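Notebook, Saturday, September, second pot of coffee

Back on the indigo problem. Lorraine Bunting dropped off the last of the Rinar cotton last night, so I finally had enough cloth to run the dip test properly instead of fussing with scraps. Same vat as before (the Purkach recipe, fructose and lime), same bucket, lid on between dips. I cut 40 swatches and scoured all of them in one go, which took most of the morning and every clothespin in the building.

Four dips each, with a good long airing in between. I was impatient with the first batch and cut the airing short, and I'm pretty sure that's why they look blotchy at the corners. Batch two got the full rest and came out so much better! A deep, even blue, a little on the gray side when it's wet, but it brightened up nicely on the line.

The pH strips are driving me nuts. The new ones from Goodall read a shade higher than the old ones, in the same vat, a minute apart. I can't say which is right. Marjorie Yeoman thinks the old pack got damp over the summer and she may well have a point – it was sitting open on the shelf by the sink. Going with the new strips from now on, and I've written NEW STRIPS next to each reading so there's no mixing them up later.
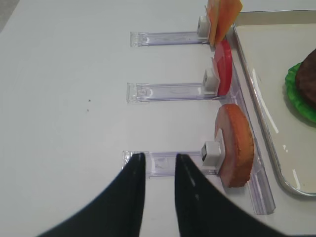 Temperature is the other thing. The vat had cooled a lot by the time I got to the linen, down to 40 C on the dial thermometer, and the linen took the color slower than I wanted. I set the bucket in a hot water bath and gave it a stir (gently, no bubbles) and the flower came back on top within the hour. Smells awful, by the way. Open the back window before you lift the lid.

Rinsed everything in plain water, then a splash of vinegar, then plain water again. Page 128 of the Jallmont dye book says to skip the vinegar on cotton, but my unvinegared pieces felt chalky, so I'm ignoring that.

Rub test is next, white cloth, dry first and then damp. Marjorie wants a set of swatches for her light test in the south window, so please don't tidy away the ones pinned to the corkboard. Also we're almost out of lime.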